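How a Table Gets Clean: Sponges, Cloths and What They Do

Written by Neelam Solanki
Checked by Liya Degefa
Reading level: ages 8 to 11

A white table shows every mark. Dust, crumbs, fingerprints and pen lines all stand out against a pale surface. Each kind of dirt is held to the table in a different way, so each needs a different tool.

What is dirt?

Dirt is material in a place where it is not wanted. Soil in a flowerpot is useful. The same soil on a tabletop is dirt. Cleaning means moving it somewhere else, such as a trash can or a drain.

Loose dirt rests on the surface. Dust and crumbs are loose dirt. Stuck dirt is attached to the surface. Dried juice and grease are stuck dirt.

The sponge

Many kitchen sponges have two sides. The soft side is full of tiny holes called pores. Water moves into the pores and stays there until the sponge is squeezed. The scrubbing side is made of stiff fibers. When it is rubbed on a surface, the fibers push against stuck dirt and break it into smaller pieces. This kind of rubbing is called abrasion. Too much abrasion leaves scratches, so test a small spot first.
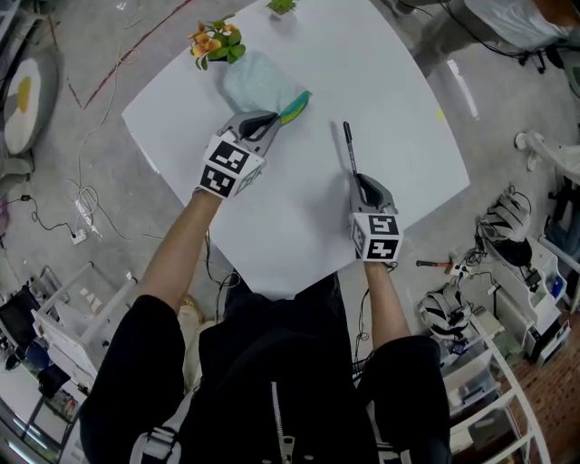
A two-sided sponge, a blue cloth and a marker pen on a white table with potted plants.

The cloth

A cloth is made of threads. The gaps between the threads pick up dust and water. Water is drawn into narrow gaps by capillary action, the same process that moves water up a plant stem.

Some cloths are smooth. Others have a raised pattern. The low parts of the pattern give crumbs and dust a place to collect. One microfiber thread can be less than 20 micrometers wide. There are 1000 micrometers in a millimeter.
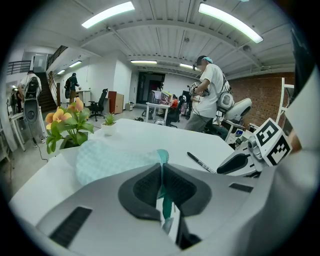
A pale mint-blue cloth with a fine diamond pattern. The table also holds a flowering plant, a small succulent and a black marker.

Objects on the table

Dirt collects around the base of anything that stays in one place. A pot may leave a ring of water or soil. Lift each object, wipe under it, and dry the spot before putting the object back. Carry a plant by its pot and keep the pot level.

Markers need a cap when they are not in use. Ink contains a dye or a pigment, which gives it color, and a liquid called a solvent. On a table, the solvent dries and the color stays behind. Washable ink comes off with water. Permanent ink does not, so ask an adult before trying any other cleaner.

Order of work

1. Move small objects to one side.
2. Brush off loose dirt.
3. Wipe with a damp sponge, soft side down.
4. Use the scrubbing side on stuck spots only.
5. Dry the surface with a cloth.
6. Repeat on the other side of the table.
7. Rinse the sponge, squeeze it and leave it in open air.

Words to know

Abrasion: wearing something away by rubbing.
Pore: a very small hole.
Solvent: a liquid that other materials dissolve in.

Next in this series: Why Soap Makes Bubbles, by Letay Alemayehu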